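Paniers de tri à la maison : l'association Bukarel doute des promesses du rangement miracle 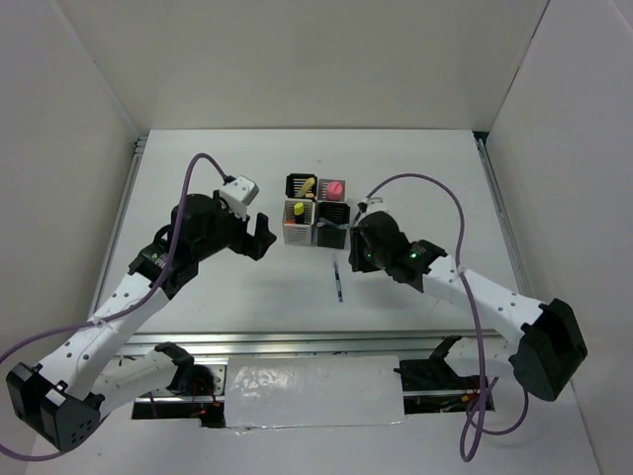 Communiqué, 28 septembre. Quatre bacs, une méthode, une maison enfin en ordre : les enseignes le répètent à chaque rentrée. L'association de consommateurs Bukarel a voulu vérifier. Elle a interrogé 276 foyers ayant acheté un kit de rangement en mars, toutes gammes confondues, Porkora et Sturel comprises.

Les réponses invitent à la prudence. Beaucoup de foyers disent avoir racheté des bacs dans les 2 mois, sans rien jeter entre-temps. Les fabricants parlent de « gain de temps durable ». Sur quelle base ? Bukarel leur a posé la question par écrit et attend toujours les chiffres.

L'association demande que les mentions « testé » et « prouvé » renvoient à une étude consultable. Son guide Millet, 8 pages, est disponible gratuitement sur demande.

Contact presse : service communication de Bukarel.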